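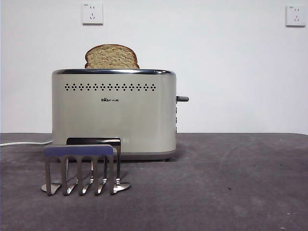
双槽多士炉只烤一片全麦面包，两面颜色不一致，是放错槽还是机器问题？

提问者：阿槐与水壶
发布于 2026年2月9日　版块：小家电使用与维护　浏览 209

机型是小熊的双槽多士炉，米白色，机身右侧一根下压杆，杆下面是一列控制键。平时一个人吃早饭，每次只放一片全麦吐司，习惯放左边的槽。

现象如下：
同一档位下，面包朝外的一面颜色偏浅，朝中间隔板的一面明显偏深，差不多差一个色阶。两片一起烤的时候也有差别，但没有单片时明显。换成白吐司，差别小一些。面包顶端的弧形部分基本没有上色，烤完还是软的。

已经做过的处理：清过屑盘；换过插座，没有接插排；面包从冷冻改成室温，颜色整体变深，两面的差仍然存在。

想问三件事。第一，单片应该放哪个槽，说明书找不到了。第二，顶端不上色是不是正常，面包放进去以后顶上会高出机身一截。第三，全麦和白吐司是否应该用不同档位。我目前白吐司用 3 档，全麦也用 3 档。

另外，面包是楼下 Jerkance 买的，整条回来自己切，厚度可能不太均匀，不知道有没有影响。

补充（当天晚些时候）：有人私信问电压，家里没有量过，灯光没有闪烁。

——

Pouran Mahmoudi
已被提问者采纳　赞同 93

按你列的顺序说。

一、两面色差。双槽机常见的布置是三组发热片：左外侧、中间、右外侧。中间一组要同时照顾两个槽，有的机型做成双面绕丝，功率密度高于外侧。两槽都放面包时，中间的热量被两片分掉；只放一片时，另一个槽是空的，空槽一侧的热空气和隔网的反射都会叠加到面包的内侧面。所以单片时内侧偏深，属于结构特性，不算故障。各厂的绕丝比例不同，你这台具体是多少我不清楚，以上是通用结构。

有些机型会在某个槽口旁边标“单片”或“ONE SLICE”，意思是单片放这一侧，发热量按这一侧做过校正。先看顶部边框和侧面有没有这类标记。没有标记的，左右各试一次，用同一条面包相邻的两片，同一档位，两次之间让机器断电冷却十分钟以上。不冷却的话第二片必然偏深，比较没有意义。

二、顶端不上色。发热丝的绕制区有高度上限，面包高出这个区域的部分只受上升热气的作用，达不到褐变温度。要分清两种情况：下压杆没有按下时面包露出一截，不说明问题；杆子锁住以后仍然露出来，露出的部分就烤不到。你那种情况多半是面包太高。处理办法：切的时候把高度裁短；或者横放，让长边朝下，前提是长边放得进槽口，两端不顶住内壁。不要中途倒过来再烤一遍，底部会焦，糖分高的面包还可能冒烟。

三、档位。多数机型的档位对应的是时间，不是温度。全麦面包本身颜色深，肉眼判断容易偏差，看到“变色”时往往已经过了。另一方面，全麦含水量通常高一些，表面要先失水才开始褐变，所以烤同样的时间，切开以后中间可能还是湿软的。建议不看颜色看手感：出炉静置一分钟，用指腹压表面，能听到轻微脆响、不回弹，就是到位。白吐司 3 档合适的话，全麦从 3 档起试，软就加半档；没有半档的机型，加到 4 档，提前手动取消。

四、厚度。影响比你想的大。手切片如果上薄下厚，装进夹网以后会歪，一侧贴近发热丝，色差就不全是机器的责任。先用切片架统一到同一厚度，再重复上面的左右槽测试，否则变量太多。

五、什么时候算故障。满足下面任意一条就停用送修：
某一面完全没有颜色；
拔掉插头、冷却后从上方看，发热丝有断开或下垂；
压杆锁不住，或到时间不弹起；
电源线靠近机身的一段发硬、变色、有裂纹。

检查时不要把叉子、筷子伸进槽里，断电了也不要伸，云母片很脆，碰裂了只能换整组。

——

半块砖头
赞同 12

我家是 Wostell 的，也是一面深一面浅，用了很久没坏过。我的办法是烤到一半按取消，把面包转个面再放回去烤剩下的时间。麻烦是麻烦一点，颜色基本就匀了。

全麦的我直接开到最大档，没觉得有什么问题。

　　评论　Pouran Mahmoudi：中途转面可以，要先等杆子弹起再取，注意烫手。最大档不建议照搬，薄片会焦，烤的时候人不要离开。另外转面以后重新按下，多数机型是从头计时，不是接着走，需要自己掐时间。

　　评论　半块砖头：对，是从头计时，我一般看着差不多就取消了。

——

Meng
赞同 50

补充两点，上面没有提到。

清屑盘不等于清干净。屑盘只接得住落到底的碎屑，卡在夹网和底部支架上的不会自己掉下来。全麦面包表面有麸皮和籽粒，掉屑比白吐司多，积在一侧会挡住部分辐射，也会有焦味。做法：拔插头，完全冷却，抽出屑盘，把机器倒过来轻拍底部，再用干的软毛刷从上面扫。不要用水，不要用湿布往槽里擦。频率看用量，每天用的话一周一次够了。

测色差的时候最好留个记录，不要凭印象。把每次的面包放在白盘子上，同一个位置、同一盏灯下拍，关掉手机的自动美化。我以前以为自己那台右槽坏了，排开一看，是两次用的面包不是同一条。

至于电压，单片两面的差和电压没有关系。电压偏低会让两面一起变浅，不会只浅一面，这一项可以先排除。

——

提问者追加

按一楼的方法试了。顶部边框没有找到单片标记。用切片架重新切，左右槽各烤一次，中间冷却了十五分钟。右槽的色差小一些，左槽和原来接近。以后单片放右边。

顶端的问题确认是面包太高，裁掉一条以后整片都能上色。裁下来的边角切丁，另外用平底锅烘干了。

全麦改成 4 档，提前取消，压下去有脆响。屑也按 Meng 说的清了一遍，倒出来的比屑盘里的多。

还剩一个疑问：冷冻的全麦片直接用解冻键，和先放室温再烤，哪种内部更干？有做过对比的请留言，我这边先不关帖。

——

Pouran Mahmoudi

没有做过严格对比，只说原理。解冻键一般是在原时间上加一段，表面失水时间长，外层更干，中心取决于厚度。先回温的片子，如果是敞着放的，表面会凝水，头一段时间都用来蒸发这层水。要回温就连密封袋一起放，袋子外面结露没有关系，等到室温再拆。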